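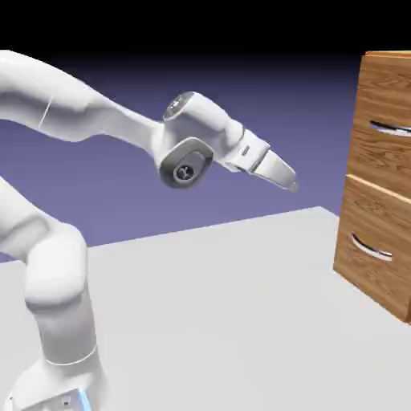
Holger Eide wrote in last month to ask whether a home weather station could tell him anything his phone couldn't, and would I please stop reviewing umbrellas. Fair enough, Holger! I've been running the Skalitz rain and wind kit in my yard since then, so let's get into it.

Reviews > Weather Gear > Home Stations

4 min read

The Skalitz comes as a rain bucket, a wind cup, a temperature sensor in a little louvered shield, and an indoor display about as big as a paperback. I paid $200 for it, with the pole sold separately (grr). Setup took me most of a Saturday, mostly because the clamp that holds the wind cup uses a screw size I've never met before in my life. The manual shows it going on upside down, too. Ignore page 3.

Once it was up, though, I was hooked. We had a run of those June afternoons where the sky goes purple over Darnden and then it rains on everybody except me, and it was so satisfying to have a real number for my own yard. One storm dropped 0.8 inches here while the airport report said a trace. My tomatoes knew it, I knew it, and now there's a log!

The rain bucket is the best part. I put a plain plastic tube gauge next to it and the two stayed within a few hundredths all month, except in one really hard downpour when the Skalitz read low. Tipping buckets tend to do that when it's pouring, so I wasn't too upset.

Wind is weaker. My fence blocks anything from the west, which is my fault, but even on the open side it's slow to catch gusts. The old Rustad I had before was quicker (and uglier, and it squeaked). Temperature is fine in the morning and runs a couple of degrees hot by late afternoon. Moving the shield over grass helped.

The app I could live without. It wants an account, it sends a "rain starting" alert when you're already standing in the rain, and exporting your data gets you one file per day. My first export was 523 lines and I still haven't found a way to merge them without a lot of copying and pasting.

Would I buy it again? For rain, yes. If you mostly care about wind, spend more or hunt down a used Rustad.

Comments

Tuva Hedlund: Same clamp problem! The hardware store had a bolt that fit, took it with me to check.

Patricio Llorente: How are the batteries holding up? Mine died in the first cold snap.

Britt-Marie Nordin: I liked the umbrella reviews.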